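Odau hand wash and moisturizer range: progress report to the grant panel, October
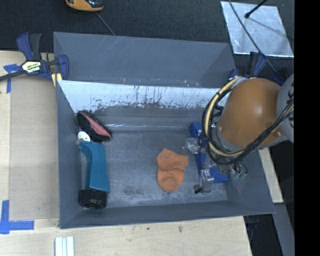
Teal bottle with a black ribbed cap, lying in a gray bin.

Prepared by Yaryna Tkachenko for Aslı Bayram

You asked for a plain account of where the money has gone and whether the claims we made in the application still hold. Some do. I have my doubts about the rest.

The base formula for the moisturizer is settled. Fandon delivered the second batch in September and it stayed smooth through the storage check, which the first batch did not. The hand wash is behind. It thickens well enough, but it leaves a film that several testers disliked, and Fandon's suggestion that people will get used to it doesn't strike me as a plan.

Home trial

We sent out 200 trial kits and got 51 completed diaries back. The application promised a much better return. Most of those who replied said their hands felt softer after two weeks. I would be careful with that. People who liked the product are more likely to fill in a diary, and we had no comparison cream. Neagu, who ran the trial, wants to put "proven softer skin" on the label. I have asked them to hold off, and the draft label now says only "for dry hands."

Fragrance

Dolix sent three scents. The panel of 20 preferred the unscented version, though Dolix still recommends the fig. I see no case for paying extra for it – the fragrance line in the budget is better spent on a second trial.

Packaging

No change since the last report. The refill pouch is still waiting on a quote and I don't expect it before the end of the year.

Money

Spending is within the approved total. Testing ran over and printing ran under, mostly thanks to the label being on hold.

Next period

Fandon will rework the hand wash. Neagu will repeat the trial with another 200 kits, this time with a plain cream for comparison and a reminder in the second week. I would like your agreement to move the fragrance money before they start. If the film is still there in the next batch, my recommendation will be to drop the wash and launch the moisturizer alone.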